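How long can I keep opened bottled water, and can I refill the big bottles?

Posted in Home and Kitchen > Food storage

I buy water in the large plastic bottles because the tap water in my building tastes like a swimming pool. I live alone and one bottle lasts me three days, sometimes longer if I'm drinking coffee at work. My sister says anything opened should be finished the same day and that I'm drinking bacteria. My neighbor says water doesn't go bad and I should stop worrying.

I would like to know three things. How long is an opened bottle fine if I pour from it and don't drink out of it? Does it need to be in the fridge? And can I refill the empty ones from the filter jug at my office (it's a Mertens, the kind that sits on the counter) and carry them home? It seems like a waste to throw out a strong bottle after one use.

I have looked at the labels. One brand says "consume soon after opening," which doesn't tell me anything. The other one doesn't say.

Posted by kettle_side

3 replies, sorted by most helpful

oldpantry

I worked in the kitchen of a small guesthouse in Breteto for a long time and we went through a lot of bottled water, so I can tell you what we did.

Poured from, cap put straight back on, kept in the fridge: we used it within three days. Left out on a counter in a cool room: finished by the end of the next day. If someone drank from the neck, it was theirs and it got thrown out that night. Your mouth is where most of the germs come from. A bottle you only pour from stays clean much longer than one you drink from.

Water doesn't spoil the way milk does. There isn't much in it for anything to grow on. What happens first is that it picks up tastes. Plastic lets some smells through, so don't store it next to onions, paint, laundry soap or a gas can. We once lost a whole delivery that had been put in the shed beside a box of mothballs. The bottles had never been opened and every one of them tasted of it.

Keep it out of the sun too, opened or not. Light and warmth are what turn a bottle green on the inside if you leave it long enough. A closet floor is fine. The trunk of a car in summer is a bad place. 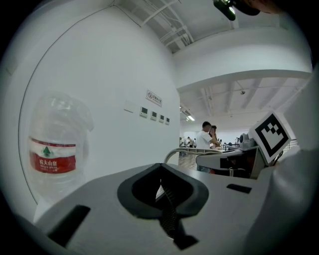
Page last changed: October, 4:12 p.m. (reply edited by its author)

Adding the part about refilling, which I left out the first time.

You can refill a one-use bottle a few times if you clean it, but they are hard to clean. The neck is narrow, and the ridges hold on to whatever dries in them. Very hot water makes the thin plastic go soft and lose its shape, so you can't scald it the way you would a glass jar. If you want to do it anyway:

Rinse it as soon as it's empty. Don't leave it with an inch of water in the bottom for a week.

Put in warm water and a drop of plain dish soap, cap on, shake hard, empty it, then rinse until there are no suds.

Wash the cap separately. Run a small brush around the threads, both on the cap and on the neck. That's where the slime starts.

Stand it upside down with the cap off until it is fully dry inside. This takes longer than you expect, usually overnight.

Throw it out once it is scratched, cloudy or creased, or if it smells of anything when you open it.

For carrying water home from work I would buy one proper container with a wide mouth that your hand fits into. I have a Pultico jug and it goes in the dishwasher. It has a handle as well, and you'll be glad of that on stairs. Any similar one will do.

One more thing. Filtered water keeps for less time than bottled. A carbon filter takes out the chlorine you don't like the taste of, but the chlorine was keeping the water clean. So treat water from the office filter as something to put in the fridge and use by the next day or so. And somebody has to change that filter on time. Ask who does it.

Found this helpful: 100

marlow

Been drinking from the same bottle on my desk for 12 years, not the same water obviously. Never been sick from it. People worry too much. Just smell it first.

Found this helpful: 3

tin_roof_b

I agree with most of the first reply but would look at the tap before spending more on bottles. A swimming pool taste is chlorine, and a lot of it goes off by itself if you fill an open pitcher and leave it in the fridge overnight with a loose lid. Costs nothing to try. It worked in my last apartment in Osov. It didn't work in the one before that, where the building used a different treatment and I ended up getting a filter of my own.

Also run the tap for a bit in the morning before you fill anything, especially if the pipes are old. If your water is brown or smells like eggs that is a different problem and you should call the building or the water company.

About your label: "consume soon after opening" is there because they can't know how you store it. I write the day on the cap with a marker when I open one. It saves trying to remember.

Found this helpful: 12

kettle_side

Thank you. I am going to try the pitcher first and get a wide jug for the office water. I told my sister about the pouring versus drinking thing and she still says same day.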